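水洗トイレのロータンク

ロータンクというのは、便器のうしろに付いている、あの水をためておく箱のことです。私はこの箱が好きで、もう長いことあちこちで調べては書き足しているのですが、まずは名前の話から始めさせてください。

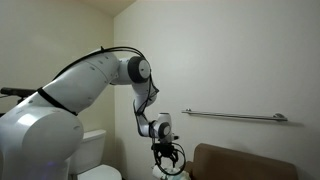

セカル・パンガリブアンからは、名前より先に「ロー」が何に対して低いのかを書かないと初めての人は迷う、と言われました。ごもっともです!

「ロー」は位置が低いという意味で、反対はハイタンク。壁の高いところに水槽を据えて、ぶら下がった鎖や紐を引いて流す方式です。落差があるぶん水に勢いがつくので、少ない水でもよく流れるのですが、音が大きいし、掃除には脚立が要る。私の祖父の家がこれで、子どものころは夜中に鎖を引くのが怖くて怖くて、毎回走って逃げていました。

さて中身です。ふたをそっと持ち上げると(陶器のふたは重いので、置き場所を決めてから!)、だいたい浮き玉、ボールタップ、オーバーフロー管、それに底の排水弁が見つかります。レバーを回すと鎖が弁を引き上げ、水が便器へ落ちる。水位が下がると浮き玉も下がって給水が始まり、いっぱいになれば浮き玉が戻って止まる。電気をまったく使わずにこれだけのことをやってのけるのだから、何度見ても飽きません。

オーバーフロー管は地味ですが大事な部品で、給水が止まらなくなったとき、あふれる前に余った水を便器へ逃がしてくれます。便器の中でちょろちょろ音がずっとしているなら、水位がこの管の口より上に来ているか、底の弁のゴムが傷んでいるかを疑うのが順番です。ゴムのほうは触ると手が真っ黒になることがあり、そうなったら替えどき。うちのは約10年もちました。

材質は陶器が多く、樹脂のものもあります。陶器は冬に結露しやすいので、内側に断熱材を貼ったものや、内タンクを入れて二重にしたものが出てきました。ふたの上に手洗いの吐水口が付いた型は日本ではおなじみで、海外から来た友人に見せるとたいてい感心されます(水が冷たい、という文句も一緒に出ますけれど)。

節水のためにタンクへペットボトルやレンガを沈める話もよく聞きますね。私はやりません。浮き玉に引っかかることがあるし、レンガは崩れたかけらが弁に噛みます。流す水が足りないと、その先の配管で詰まる心配も出てきます。

タンクを持たない、水道に直結した便器も増えました。見た目はすっきりしますが、水圧の低い家では設置できない機種もあるし、停電時の流し方は機種ごとに違うので、説明書を先に読んでおくと安心です。タンク式なら、停電していても断水さえしていなければレバーでふつうに流せます。

手洗い付きのふたの歴史はまだ調べている途中なので、項目を分けて別に書くつもりです。

関連項目:ボールタップ、サイホン、止水栓、フラッシュバルブ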